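Household Water Supply – Handout 3: Shared Pipes, Branches and Pressure
Course tutor: Mirela Amaral

Read this before the session and bring it with you. The worked problem at the end will be gone through in class, so have a go at it first.

1. Why the pressure drops

Water loses pressure whenever it moves through a pipe. Some is lost to friction along the walls and some at every elbow, tee and valve. When no tap is open nothing is moving, and the pressure depends only on the supply and on height. This is called static pressure. Once a tap opens, what you measure is running pressure, and it is always lower.

Students often mix the two up in their written work. If a question gives you a gauge reading, check first whether water was flowing when it was taken.

2. Height

Each metre of height costs close to 0.1 bar. A bathroom 3 metres above the kitchen therefore starts with 0.3 bar less before any friction is counted. In a gravity system fed from a loft tank this can be most of what you have, and it is why showers directly under the tank are often poor.

3. Several outlets on one pipe

Where outlets branch off a common pipe, they share whatever flow it can carry. Opening a second tap raises the flow in the shared length, so more pressure is lost there and the first tap slows down. Outlets furthest from the supply usually suffer most.

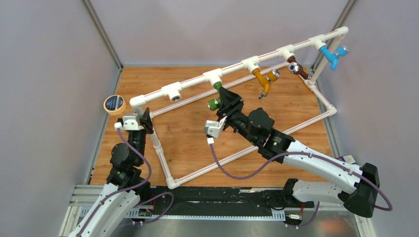

Fig. 1. Taps fitted along a shared top pipe, with one tee left open.

The usual remedies are a wider shared pipe, shorter branches, or a separate run for the outlet that matters most. Oğuzhan Değirmenci's notes on the Flimholm terrace houses (in the course folder) compare the first and third of these. He found that the separate run to the shower was cheaper in the end, as the floor was already up.

4. Fittings

For rough sizing, each fitting is treated as an extra length of straight pipe. An elbow in small copper pipe adds something like half a metre. A tee adds very little if the water goes straight through, and a good deal more if it turns into the branch. Use the table in the Trelard booklet, not the older one, which mixes inside and outside diameters.

5. Dead legs

A length of pipe that leads nowhere, or to an outlet that is hardly used, is called a dead leg. The water in it stands still and warms or cools to room temperature. Cut dead legs back to the tee where you can – capping the far end does not solve the problem.

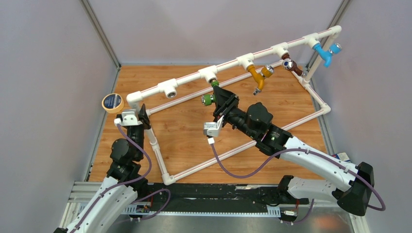
Does a narrower pipe give higher pressure at the tap?
A narrower pipe lowers it while water is running, as more is lost to friction; with the tap shut, the pressure is the same in either pipe.

6. Problem for class

A supply gives 2 bar static at ground level. The pipe rises 3 metres to a bathroom. Friction and fittings take 0.4 bar with the basin tap open, and 0.9 bar with the basin and bath open together. Find the static pressure in the bathroom and the running pressure in each case. Show your units.

Written answers go to Aidan Mulcahy by 26 July 2023. Part 6 carries 40 marks out of 80.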